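Module 2704: Household Practice and the Organisation of Small Spaces
Handout for Unit 12 — Laying out a work surface with a taped grid

Course lead: Salvador Godinho

## Purpose of the unit

This handout accompanies the practical session on surface layout. Students should read it before attending and bring it with them. It assumes that Unit 11, on the sorting and storing of tableware, has been completed.

A grid of tape is a simple means of giving every item on a table a stated place. It is used in teaching kitchens, in dining rooms where tables must be set alike, and in homes where a person is relearning an everyday routine after illness. The method asks for little equipment and leaves no permanent mark if the tape is removed within the period given by its maker.

## Terms used

**Line.** A single strip of tape running from one side of the working area to the other.

**Cell.** The area of surface enclosed by lines on all four sides. Areas along the edge of the table that are enclosed on only three sides are called margins and are not used for placing items in this unit.

**Crossing.** The point at which two lines meet. Crossings are useful for centring round items.

**Straddling.** An item is said to straddle a line when part of its base rests on either side of it. Straddling is permitted only where the layout card asks for it.

## Materials

Each pair will be issued with the following:

- one roll of coloured paper tape
- a metal rule and a soft pencil
- a layout card from the Brallel set
- a bowl, a cup and a flat plate from the teaching cupboard
- a damp cloth and a dry cloth

The tape should contrast with the table. Blue reads well on tan, beige and pale wood. White tape is difficult to follow beneath white crockery and should be kept for dark surfaces.

## Choosing the size of the cells

The cell should be chosen to suit the largest item on the layout card. A cell that only just contains the plate leaves no room for the hand, and items set down in it are likely to be knocked when the next is brought in. As a rule, allow a clear 100 mm beyond the width of the item in both directions.

Rectangular cells are acceptable and often preferable. A table is seldom square, and a grid of rectangles makes better use of its length. What matters is that the cells in any one row share the same height, so that items placed along that row stand level with one another.

Students sometimes ask whether a finer grid gives a better result. In the Chuensuk exercises, which some of you will remember from the first term, a fine grid was used for cutlery alone. With bowls and cups it becomes a hindrance. The eye has too many lines to choose from, and most of the lines are hidden once the table is laid.

## Laying the grid

1. Clear the table fully. Wipe it with the damp cloth and then the dry one. Tape laid over crumbs or grease will lift at the ends.
2. Mark the positions of the lines in pencil at opposite edges of the table. Do not draw the full line.
3. Lay the long lines first. Fix one end, draw the tape out to the far mark and lower it in a single movement. Pulling the tape tight causes it to narrow and curl.
4. Lay the cross lines over the long lines, checking each crossing with the corner of the layout card.
5. Press along every line with the side of the thumb. Slight unevenness at the edges of a hand-laid strip is expected and will not be marked down.
6. Stand back and look along each line from one end. A line that wanders should be lifted and laid again. A grid that sits at a slight angle to the room may be left, provided that its crossings are square.

## Placing the items

Begin with the bowl. It is the steadiest of the three items and serves as a reference for the others. The card will show either a cell position, with the bowl wholly inside the lines, or a line position, with the bowl straddling a vertical line and its rim touching a horizontal one. The second is harder to judge from a seated position, as the bowl hides part of the line on which it rests — look for the line where it emerges beyond the rim.

The cup follows. Cards in the Caltudska series call for it to be laid on its side, and the student must then decide which way the mouth should face before letting go. Light plastic cups roll readily and should be released slowly. The plate is placed last.

Cells that the card leaves blank must stay blank. They are not to be used for cloths, pencils or spare tape.

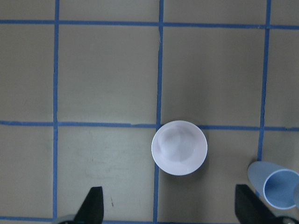
## Recording the layout

Each pair completes one record sheet. State the number of the card, the colour of the tape and the position of each item, naming the row first and the column second. Rows are counted from the far side of the table and columns from the left. Where an item straddles a line, name the line.

The written account should not exceed 200 words. Sketches may be added but do not replace it.

## Clearing away

Remove the items in the reverse order of placing. Peel the tape back slowly and low to the surface, cross lines first. On older tables, take particular care near any crack or seam, where the tape may lift the finish. Report any damage to the course lead before leaving.

Bowls, cups and plates are to be washed and returned to the Tridero cupboard. Record sheets are due by the end of January and should be left in the tray outside the teaching kitchen.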